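Ticket: Postero print queue, upstairs office
Status: closed, then open, then closed
Opened: June 1, 2020
Category: Printing (other)

Original problem
Every job sent from the upstairs office to the label printer comes out twice. A single label becomes two labels. A batch of 100 becomes a craft project. The downstairs office prints through the same Postero server to the same printer and gets exactly what it asks for, and has been a little smug about it.

Users report the doubling started "a while back." Pressed on this, they settled on April. The queue log agrees with April, so I'm taking it as established.

Setup
Postero print server, one label printer, two offices. Upstairs sends jobs from the Sinberg order desk software. Downstairs sends them from the Halvorsen stock program, which is older than some of the people using it and has never once caused me trouble.

Log

Entry 1
Restarted the print service. Restarted the printer. Restarted the upstairs computer, which wanted to install updates first and took its time. Printed one label. Received two. Noted the result in the ticket with more restraint than I felt.

Entry 2
Checked the copy count in the Sinberg print dialog. It says 1. Checked the copy count in the printer driver. It also says 1. Checked the queue defaults on the server, where somebody could plausibly have typed a 2. Nobody had. I was looking forward to that one.

Entry 3
Sent a plain text test page from upstairs, outside of Sinberg. One page. Sent a label from Sinberg to a PDF. One page. Sent the same label from Sinberg to the real queue. Two labels. So the software is fine and the printer is fine, and they should not be left alone together.

Entry 4
Removed the label driver and put it back. This meant agreeing to a license I have now agreed to 9 times and read zero. After the reinstall the labels printed sideways. Still two of them. Fixed the sideways part by picking the right label size. Logging this so the next person doesn't think sideways is a new fault.

Entry 5
Opened a case with Sinberg support. First answer: restart the printer. Second answer: have you tried another cable. The printer is on the network. I tried another cable anyway, in the interest of being able to say so.

Entry 6
Went upstairs to watch the job leave in person.
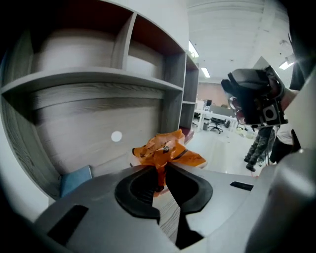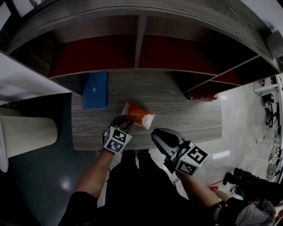 Photos: orange plastic bag (first), desk and shelf unit with the blue item on the left (second).

Entry 7
Watched the queue window while a label went through. The job appears, prints, vanishes, and then a second job appears with the same name and a new job number. That is different from one job asking for two copies, and it explains why every copy count I looked at was innocent. Something is sending the job again.

Entry 8
Turned off two-way communication on the upstairs port. One label. Turned it back on. Two labels. Turned it off. One label. Did this a few more times than science required.

As far as I can tell, Sinberg waits for the printer to confirm the job, doesn't like the wording of the confirmation, and sends the job again to be safe. Halvorsen doesn't wait for anything. It throws the job over the wall and goes back to sleep, and I have new respect for it.

Entry 9
Left two-way communication off and closed the ticket.

Entry 10
Reopened by the user. Labels now print once, but the low ribbon warning no longer shows up on the upstairs screen. I asked how often they acted on that warning. They said they always clicked it away. They would still like to have it back.

Entry 11
Sinberg support came back with a third answer, and this one was useful: there is a box marked "Resend on unknown status" under the advanced output settings, and the spring update turns it on. Nobody would go in there for fun. Unticked it, turned two-way communication back on, printed 3 labels, got 3 labels. The ribbon warning is back and was clicked away while I was standing there.

Resolution
Sinberg: Advanced, Output, untick "Resend on unknown status." Leave the Postero port settings alone. Repeat after any Sinberg update, which I expect will tick the box again — it has that look about it.

Related
The Wivia scanner ticket from the same office ("scans everything twice") is a separate problem. The labels on the boxes were duplicates. Merging it into this one and closing both.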